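Sorting Bench Stock into Clear Bins

This procedure covers loose blue sheet and pad material stored in clear plastic bins with a cutout handle. It assumes a clean tabletop and two bins of the same size. Allow 25 minutes for a full shelf.

1. Wipe the table and let it dry. Grit on the surface scratches the base of a clear bin, and scratches make the contents hard to read from a distance.
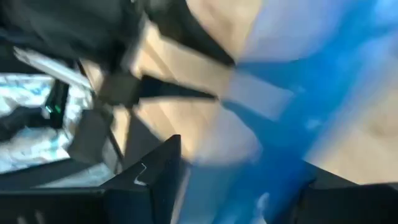 2. Separate flat stock from anything that creases. Flat stock goes down first. Creased pieces can be pressed under a board for 30 minutes, or binned as they are if they will be cut later.

3. Set the two bins in line with the table edge, handles facing you. Leave a small gap -- enough for your fingers. Fill one bin completely before starting the next.
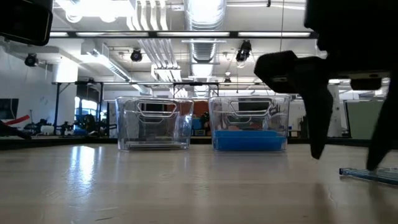 Fig. 2. Right bin with a layer of blue material; left bin empty.

4. Stop at a third of the bin height for soft material. Deeper layers are slow to search. On the Deken shelf spacing this also leaves room to lift a bin out by its handle.

5. Check the fill through the wall before labeling. A desk lamp set to one side helps with dark colors.

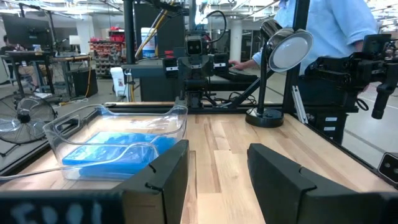
Fig. 3. Blue material on the floor of a clear bin, lamp to the right.

6. Thick pads do not go in the bins. Lay them flat on the table until the bins are shelved, then stack them separately.

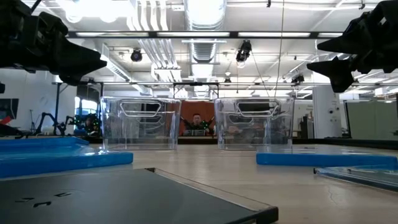

Sorkley Bench Notes, p. 138

7. Label the short side, never the base. Record the bin in the stock list with the month, e.g. July.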